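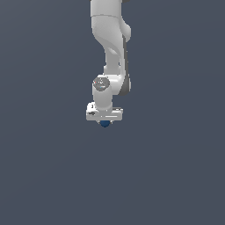
White arm, lower end hanging free. Grey background.

4. Setting up your Farel water softener

Read section 3 first if the unit is still on its pallet.

1. Turn off the mains stopcock. Open the kitchen cold tap, let it run till it stops.
2. Check the bypass is set to BYPASS. Both levers, not just the one.
3. Push the inlet and outlet hoses on by hand. Arrows on the valve show the flow. Nip up with a spanner — quarter turn, no more.
4. Run the drain hose to a standpipe or outside gully. Max length 2 metres. No kinks, no loops.
5. Fill the cabinet with salt tablets to the line. Lid on.
6. Stopcock back on, slowly. Look at every joint. Drips? Go back to step 3.
7. Plug in. Set the clock, then the hardness. Figure is on your water bill or suppliers website.
8. Levers to SERVICE. Hold REGEN until the motor starts.

Note: first regeneration uses more water than normal. Cloudy water from the tap is air, run it untill clear.

Note: factory setting is a regeneration every 2000 litres. Change it in menu 14 if the house is empty a lot.

CAUTION: Do not use rock salt or table salt. Blocks the injector, not covered.

CAUTION: Keep one hard water tap for drinking, and for making up baby feeds. Fit it before the softener.

CAUTION: Frost will split the valve. Garage or outhouse fitting — lag all pipes, and the drain hose too.

Still no flow after step 8: see section 6, Faults.

Farel Water Care, Anduvville | Contact | Copyright Farel | Back to top

2 comments | 14 shares

Related
Cleaning the Farel salt cabinet
Kukow bypass valve: fitting sheet
Sriwong hardness test strips: how to read them
Moving house with a softener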